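Notebook, July, bench 2

Started 8:40. Carried over from last time: finish the brush wash comparison, decide what the drying holders should be, and clear the pale sheet off the long table if it can't be saved. Only got through the first two.

Brush wash. Same soap as before, the Darora bar, cut into pieces and melted down in warm water. Last batch was too thick and left a film on the handles, so this time I used 5 g of soap to 595 ml of water and stirred until it was clear. It went cloudy again when it cooled but did not set. Four brushes went in, all with dark bristles, all loaded the day before with the Sutard cream pigment and left overnight. Two minutes each, swirled by hand against the palm, then rinsed under the tap until the water ran clear.

The first three rinsed clean with no trouble. The fourth kept giving up color at the base of the bristles, right where they go into the ferrule. Washed it a second time and it was better but still not right. I suspect pigment had already worked up inside before the test, which makes it a poor sample. Marked it with tape and took it out of the comparison. It can go in the practice box.

Note on water temperature: hot water cleans faster but I don't want it near the ferrules. One of the older brushes has a loose head and I am fairly sure hot soaking did it. Lukewarm only from now on. If anyone is using the sink after me, please check the tap before filling the basin, it runs hotter than it used to.

Drying. Laid them flat on a folded towel with the bristles over the edge of the bench. Checked at 11, still damp in the middle. Checked at 2, dry on the outside and cool to the touch inside, so I left them. The small one was done first, as expected. I would like to be able to say four hours is enough, but for the dense ones it isn't. Overnight is the safe answer and I will write that on the card.

Holders. We have been keeping clean brushes in a jam jar, which tips over when it has more than a few in it. Pulled some pots from the Santoro box to try instead. The round ones are too narrow at the neck and squeeze the bristles when two fat brushes go in side by side. The tall one is a good weight but short brushes drop down inside and have to be fished out. The square cream one is the best of the lot. Wide enough, open at the top, and the handles settle into the corners and stay there.

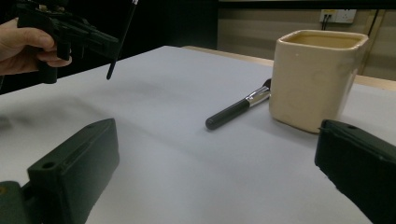 Black-handled brush and the square ceramic pot, long table.

Tried the pot with handles down first, then bristles down to see how bad it would be. Bad. The bristles splay against the bottom and hold the bend after a few minutes. Handles down only. A layer of glass beads in the base would keep the brushes standing apart, and would also let me use the pot for the shorter ones. There was a bag of clear beads on the Dototden shelf, will look for it. Rice would work too but I don't want it anywhere damp.

The slight flare on the rim is useful. Brushes lean outward and the heads don't rub on each other. The glaze inside wiped clean with a dry cloth after I smeared a bit of the cream pigment on it as a check. Left a second smear to sit until the end of the day and that one needed soap.

The long table. The sheet is holding up well on top. It wipes down easily and the pale color shows any pigment that has come off a brush, so it has turned into a decent test surface in its own right. It doesn't reach all the way over on one side and leaves a strip of bare wood. Keep wet brushes and the soap dish away from that strip, the finish marks. I had meant to take the sheet up but I will leave it down until the replacement is cut, and cut the new one wider.

Stock. The drawer label says 2000 cotton pads and that is clearly from when the carton was new. Crossed it out. Soap is fine for the rest of the month. Towels are low - three went to the wash and have not come back.

To do:
Find the beads and try the pot again with a full load.
Rewrite the drying card, overnight for dense brushes.
Repeat the wash at the same strength with brushes that have never been used.
Measure the long table before cutting anything.
Look at the tap.

Stopped 4:50. Brushes left on the towel by the window, please don't move them before morning.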